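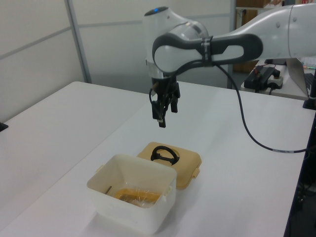
Keep the Lid With the Box: A Case for Orderly Food Storage

The shared kitchen at Avinell serves 54 residents, and its largest source of waste is the container without a lid. In December the household office set aside up to 246 pieces of plastic storage ware that could not be matched. Most of it was sound. It had simply been separated from its other half.

It is the view of this office that a food container should be treated as one object. The lid should rest beside the box while food is being put in, and it should go back on before the box leaves the table. A square box with rounded corners and clips on the rim closes properly with one lid only -- its own.

There is also the question of bags. Some residents consider it wasteful to put bagged food into a rigid box. We disagree. A bag keeps portions apart, and the box keeps the bag from being crushed under heavier goods. The two work well together and both can be used again.

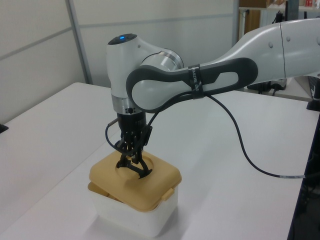 A square container and its lid, which has a round recessed opening in the top.

Handles and recesses deserve more attention from those who buy for shared kitchens. A lid that can be gripped from above is easier to manage on a crowded shelf, and residents with limited hand strength have asked for them repeatedly. The added cost is small.

We therefore recommend that each household keep no more than 6 containers in the common store, each with its lid attached.

Terence Tunstall
Household Office, Avinell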